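The Planner That Learned to Wait

At Pravomari, the arm's motion was never the difficult part. Trajectories came out smooth from the first month. The trouble sat one layer up, in the code that decides which object to go for and when a grasp is worth attempting.

Henryk Nowicki rewrote that layer over the winter. The old version ran detection once, ranked the candidates, and committed. If the ranking was wrong, the arm went to the wrong place at full confidence. His replacement, called Pleredby, keeps every candidate alive while the arm approaches and rescores the list each time a new wrist image arrives. A cycle takes 98 milliseconds. The budget is 110, and a cycle that overruns is dropped and logged.

Rolls are a hard case for it. They are long and close to featureless in depth, and when two lie parallel the segmentation tends to merge them into one wide object. Printed wrappers help with color but hurt elsewhere, as a repeated design gives the matcher several equally good answers. Translucent film is worse, and the depth values along its edges can't be trusted.
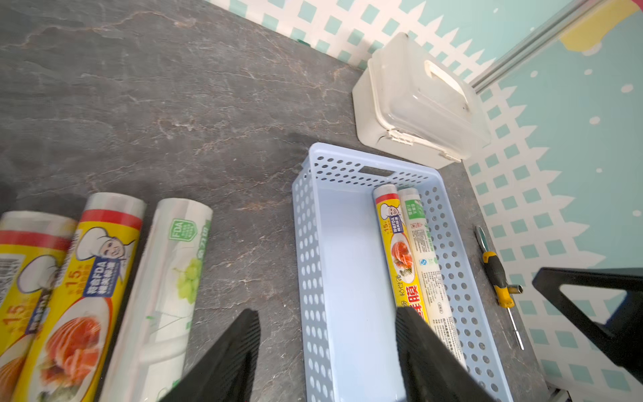 The wrist view over the countertop, with rolls in and beside the blue basket.

A basket adds its own constraint. The fingers need clearance from the wall as well as from the neighboring roll, and the perforated sides return a broken surface that the first collision checker read as open space. Teodor Brzozowska, who maintains the perception stack, now fits a closed box to any container before the planner sees it. The fit costs 14 milliseconds of the cycle. He considers it cheap.

The other change was to the tooling. Each run writes a replay file holding the images, the candidate scores, and the joint states on one clock. An engineer can step back to the cycle where the ranking flipped and rerun the planner from that point with different weights. The regression set stands at 22 replays, all of them former failures, and a change that breaks one doesn't get merged.

Nowicki's open problem is the stopping rule. With scores updating on every cycle, two close candidates can trade places until the arm stalls between them. The current fix is a fixed margin the challenger has to beat. He wants the margin to shrink with distance, and that branch is still failing two replays.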